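Postharvest Handling, Unit 4
Sorting Small Fruit and Vegetables by Ripeness and Color 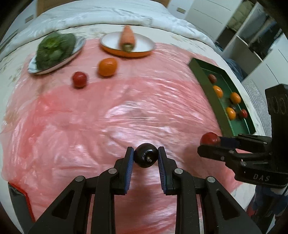 Sorting precedes weighing. Each item is assigned to one class before it is placed in a tray, and no item is moved between trays after the class sheet has been signed. Cherry tomatoes are graded on skin color alone: red, orange, or mixed. Brownish skin is entered as mixed unless the cultivar is known to color that way. Carrots and broccoli are kept on separate dishes and are not graded in this unit.

Cover the table before starting. Plastic sheeting over cloth keeps juice off the fabric and can be wiped between batches. Trays should have a raised edge, as round fruit rolls.

Handling
Hold the fruit at its widest point. Do not lift by the stem. Pressure marks on plums and dark tomatoes are hard to see against the skin, so check these by touch after placing. Any split fruit goes to the reject bowl and is recorded under R.

Batch size is 64 items. Work in groups of 3, with one person recording. Each group completes 4 batches.

Class sheets follow the Pamel layout used in Unit 3. Enter color first, then firmness, then defects. Leave the weight column blank.

Reading: Van Loon, course notes, section 4.

Sheets are due to Teun Van Loon before the November practical.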